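Small tanker owner sees a slower spring ahead

The head of chartering at Brodel, a product tanker owner with 6 ships on the water, is not expecting the winter rates to last. "We had a good January and a better February," the manager said by phone from the company's office in Hernen. "By April I think we'll be back to arguing over every few hundred dollars."

Brodel runs small tankers on short routes, mostly with gasoline, diesel and vegetable oils. Four of the ships are on time charter and 2 trade spot. The company wanted it the other way around last fall, but the offers for longer cover were too good to turn down.
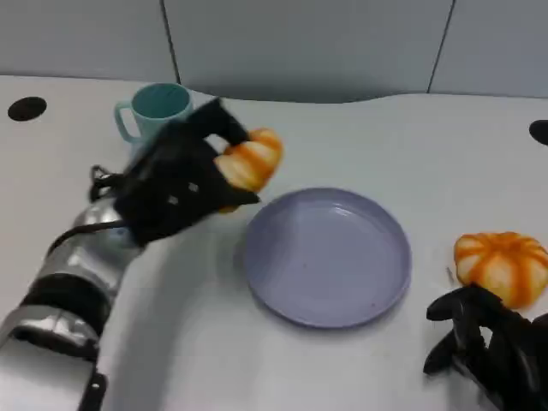 A teal mug on a white table.

"People look at the spot number and say we left money behind," the manager said. "Maybe we did. But I know what comes in every month, and the bank knows it too."

The bigger worry is waiting time. One of the spot ships, the Sakine, sat outside a discharge port for nine days in the winter while the receiver looked for tank space. Demurrage was claimed and has been paid in part. "The claim is fine on paper. You still lose the next cargo, and the crew still has to eat." 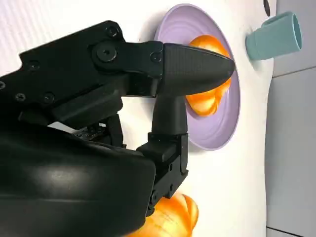 Fuel is the other cost the office watches every day. Brodel has told its masters to slow down on ballast legs when there is no fixed loading date, and has cleaned the hulls of both spot ships. The manager would not give a figure for the savings, saying the weather had been too mixed to compare one voyage with another.

On new ships, the answer was short. Brodel asked two yards for prices last year and ordered nothing. "The quotes were high and the delivery slots were far out. I'd sooner buy something ten years old that I can inspect next week."

Bergeron, the broker that handles most of Brodel's spot fixing, has been sending over secondhand candidates - none has gone as far as an offer.

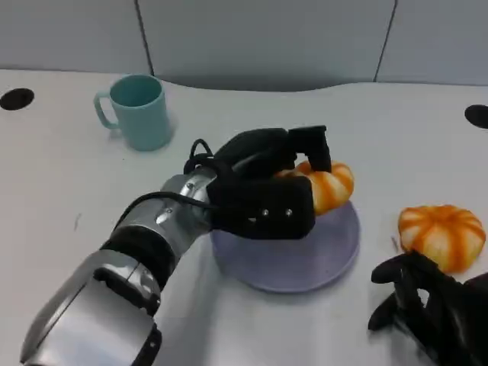
Crew changes have become easier, the manager said, though flights still cost more than the budget allows for. The company keeps a pool of 300 seafarers on its books and would like 400, mainly to avoid asking officers to extend their contracts.

The next date that matters is the end of April, when two of the time charters come up for renewal. Talks have started on one of them. "They want a year and I want six months," the manager said. "We'll see who gets tired first."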